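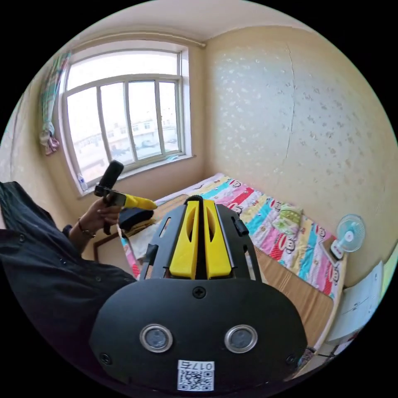
The small bedroom, March.

Search this notebook Go
March | Lev Boiko
Print this entry | E-mail this entry

Madder again, second bath on the Honar wool

Picking up from where I left off with the mordanted skeins, which had been sitting in their damp towel longer than I meant them to. They smelled fine, no mustiness, so I went ahead. I know I wrote last time that I would never again start a madder bath after lunch, and I started it at 1:40, so let the record show I learn slowly.

The roots are from the bag Karunaratne sent us, lot 2081, the darker of the ones we have open. I soaked them overnight in tap water and then ground them in the old blender (the one with the red tape on the lid – please, please do not make soup in it). The first soak water came off a muddy yellow-brown and I poured it away, as usual. I kept a jar of it this time, though, because I have a feeling it would give a nice soft buff on cotton, and it hurts me a little to see it go down the drain every single time. The jar is on the shelf by the sink with a label on it. If it starts to fizz, somebody open the lid.

Weighed out 62 grams of ground root on the Sterkik scale. The scale is drifting again, by the way. It read a little heavy with nothing on the pan and I had to zero it more than once before it would settle. I think it dislikes the corner of the bench near the window, where it gets a draft, so I moved it over by the books and it behaved better after that. I would still like to check it against something we trust before the next batch of alum, where it matters more.

Now the heat, which is what I really wanted to write about. On the last Honar skeins I tried to be so careful, keeping the pot barely warm all afternoon, and I got a polite sort of coral that everyone was kind about. My plan for this one was to go up very slowly and hold it a good bit below where the browns come out. That was the plan. I went to answer the phone, it was my aunt, and anybody who has met my aunt will understand, and when I came back the thermometer said 179 and the bath had gone the color of strong tea with brick dust in it. I took it off the burner right away and left the lid off, and I stood there feeling sorry for myself for a while.

But the wool is lovely! I don't want to get carried away, wet wool always lies to you, but the skein I pulled out to look at was a deep warm rust with a bit of brown underneath, very like the old Grendormont sample on the first page of the big binder, the one we have all been trying to match and grumbling about. I held the two next to each other at the back door and went back and forth, and the new one is a shade redder, and I think it will come closer when it dries. So it may be that whoever dyed the Grendormont piece also had an aunt.

I left the rest of the skeins in the pot to cool down by themselves. The plan is to rinse in the morning, then a very mild soap wash, then rinse again until I stop seeing color, which with madder can take the better part of a day if you let it. No vinegar in the rinse, please. I tried that in the fall and it pushed everything toward orange, and I wasn't happy with it, and I am still using up the orange.

A note on the chalk. I added a pinch to the bath, as our water here is soft, but I didn't weigh the pinch. I know. Next time I'll weigh it, and I will run 2 small pots side by side with the same root, one with chalk and one without, and let both get properly hot on purpose. If the rust color comes from the heat we should see it in each of them, and if it's the chalk then we will know that too, and I can stop telling everyone it was the phone call.

Other bits, so I don't lose them:

The big enamel pot has a new chip near the handle, down to the metal. Fine for madder, I'd keep it away from anything where a little iron would spoil the color. Weld especially.

Alum is low. Cream of tartar is fine.

The exhausted roots are in the strainer, spread out to dry. There's still color in them, so don't compost them yet – I want a third bath for the pale end of the range, something peachy for the sock yarn.

5:15, bath still warm to the hand. Lid on, going home.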